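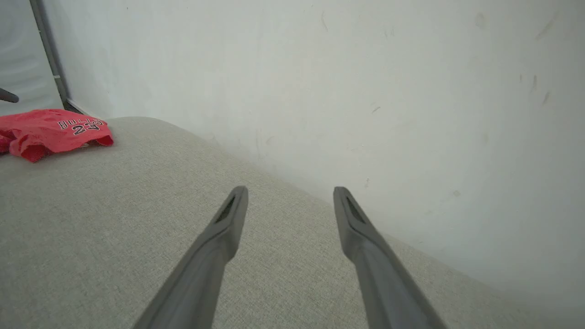

Card players wanted for Sosero playtests, starting in February

Hi! I'm Suryani Entili, and for longer than I'd like to admit I've been making a card game called Sosero. It's a trading game for two to four people, set in a harbor town where everybody owes everybody else money. My sister likes it. My sister also likes everything I make (she still has the clay frog), so I need some people who aren't related to me to sit down and try to break it.

I'm looking for 13 players. You don't have to be a "gamer" at all, and I'd love a few people who haven't touched cards since somebody's grandmother taught them rummy. If you do play a lot, great, come and be mean to my rules!

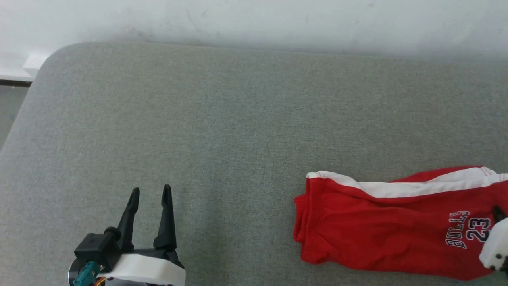

What you'd be doing

You'd come to two evening sessions. In the first one I hand you the rule sheet and then keep my mouth shut, which is harder for me than it sounds, while you work out how to play from what's written down. Please get things wrong. Last time a whole table decided that the Customs card went to the player on the left, and I liked their version so much that I kept it.

The second session uses a changed deck, so even if you felt you had it all figured out, you won't. A full game takes under an hour once you know it. The first one runs longer, mostly on account of the auctions, and there's usually some arguing over who is allowed to borrow from the Hedetov bank. (Everyone is. I need to write that more clearly.)

The deck is 48 cards plus a handful of wooden coins. These are home-printed, so some of the backs don't quite match and a sharp-eyed person could cheat. If that's you, tell me which cards you spotted.

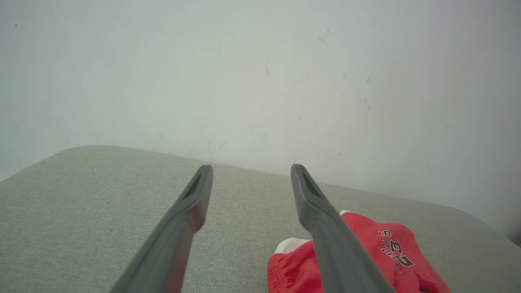 Gray fabric and gray light at our place on Wibisono Street.

Who should write in

Anyone 18 or over who can make both evenings and read small print in English. I'm fixing the type size, I promise, but this round of cards is already printed. The colors also have shapes on them now, so if you're color-blind I would really like to hear from you in particular. Couples and friends are welcome, though I may seat you at different tables. People who have been married a while trade with each other in a way that's lovely to watch and no use to me whatsoever.
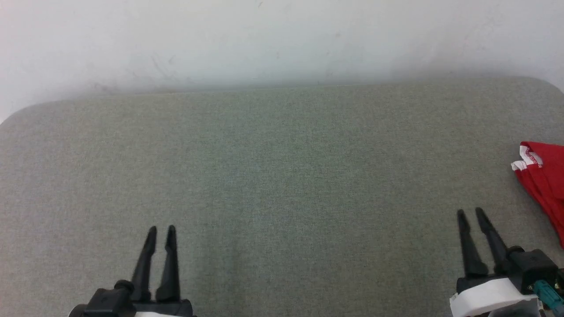 Sosero is played in the open, with your debts face up in front of you, so table talk is half the game and I'll be taking notes on what gets said. No names go in the notes. I don't record sound or video of the sessions. We start at 7 p.m. and there's soup, and there will be bread if Dimas gets to the bakery in time. Dress for comfort, because it's a plain sort of place, white walls with a few scuffs on them and gray fabric, and nobody is going to look at your shoes.

What you get

Supper both nights, a $20 gift card at the end of the second one, and your name in the rule book if you want it there. I can't pay more than that yet, sorry.

How to sign up

Send me a note through the Fastley Games contact page by 2/9/24. Tell me which evenings you're free and the last game you played, even if it was Go Fish with a five-year-old. Dimas Yeoh handles the schedule and will write back with your dates. If you need a ride from the bus station, say so in your note and he'll sort it out with you.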